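Skostham play room – June check of the loose things (balls, tubs, dishes, small bits)

Sheet 612, with my comments, such as they are

Updated again. I do this one at half past seven in the morning with a mug of tea on the windowsill, and if I'm disturbed I lose my place and start a section over, so please come and say hello after nine. I've left the comments in this year as people kept telling me they liked them more than the ticks (fair enough, so do I).

Marks I use: OK, WATCH, OUT. WATCH means it stays in use and I look at it again next month. OUT means it goes in the grey bag and does not come back, however much somebody loves it.

1. Floor and mats
Mats flat, no curled corners – OK
Nothing rolled under the radiator – OK, after I'd fished out a crayon and half a peg
Door stop present and stiff – WATCH. It slides a bit if you really shove it. I shoved it.

2. Shelving (the Dresia unit)
Fixed to wall, both brackets – OK
Shelf edges smooth to the hand – OK
Heavy things at the bottom – they were not at the bottom. They are now. I know the big crate is a pain to lift from down there but it is a great deal less of a pain than having it land on you.
Labels still readable – mostly. The one that used to say BEADS says BEA.

3. Small containers
Run a thumb round every rim, inside and out. I'm looking for nicks, splits at the corners and that whitish line plastic gets when it has been bent once too often.
Soap dishes and other shallow dishes: anything with a lid needs the hinge opening and closing a few times. If it pinches my finger it'll pinch a smaller one.
Old stickers off – WATCH. I ran out of patience with these and will go back with warm water.
Kamata tubs, the stacking ones – OK, though two had stuck together and I had to ask for help, which was undignified.
One clear dish cracked right across the bottom – OUT

4. Balls
My favourite section! Take them out one at a time, turn each one right round under the window, then squeeze. You'd be amazed how much you miss with the ceiling light on – a long shallow scrape just vanishes, and then in daylight there it is.
Surface: fine scratches and scuffing are fine. A scratch you can catch a fingernail in is a WATCH. A crack is OUT, full stop, even a hair-thin one.
Colour: a pale ball that's gone a bit tan in one patch is usually just age or sunlight. I wipe it, and if the colour stays put and the surface isn't tacky I leave it be.
Size: anything that fits through the tester tube goes to the grown-ups' cupboard. No discussion.
The cream one with the whitish streaks curving round the side goes down as scuffed, WATCH, and I'll have another look at it next month.
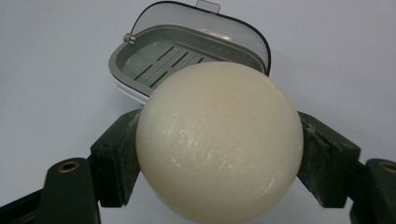
One reader wrote in after last year's sheet to say I was being far too soft on scuffed balls. Their rule is that any mark you can see from arm's length means the bin, on the grounds that small scratches hold dirt and you can't scrub them out properly however long you stand at the sink. They had also stopped keeping balls in lidded dishes altogether and gone over to a net bag, so that everything dries between sessions.

I've thought about that a fair bit. The net bag I'm completely sold on, and there's one hanging on the back of the door now (hook is part of section 5, see below). The arm's length rule I can't quite bring myself to adopt – we'd be down to a handful by autumn, and a ball that's been rolled across a floor for a year is going to look like it. What I've done is meet them halfway. Anything marked WATCH for scuffs gets its own wash and a proper dry, and if it gets the same mark three months running it's OUT.

5. Hooks, bags and hanging things
Hook on door takes a firm tug – OK
Net bag, no holes bigger than the weave – OK
Drawstring length – cut it shorter. It was trailing nearly to the floor, I don't know what I was thinking when I tied it.
Aprons: ties checked, one with a loose popper – OUT until sewn

6. Cleaning things
Femex spray in the high cupboard, cupboard locked – OK on both, hurrah
Cloths dry and not smelly – one smelly. Gone.
Washing-up bowl – OK
Bin lid closes by itself – WATCH. It closes if you speak to it nicely.

7. Paperwork, sorry
Spend on replacements comes off budget line 704, please don't use the general one
Receipts to the usual envelope
Last sheet filed – yes, behind the attendance register

Comments left under this page

I use a white tea towel for the turning-round bit in section 4. Put the ball down on it and any flaking shows up straight away.

Do you check the dishes before or after washing? We do after, and I wonder if we're missing things.
– Before AND after, if I've got the time. Before, for sharp edges, so I don't find them with my hand in the suds. After, for cracks, as they show up better once the grime's off.

Can the BEA label stay? The children have started calling them beas.
– Go on then.

Still to do: stickers, door stop, popper, new tester tube (ours has gone a bit oval at one end, and I'd like a round one before the July check)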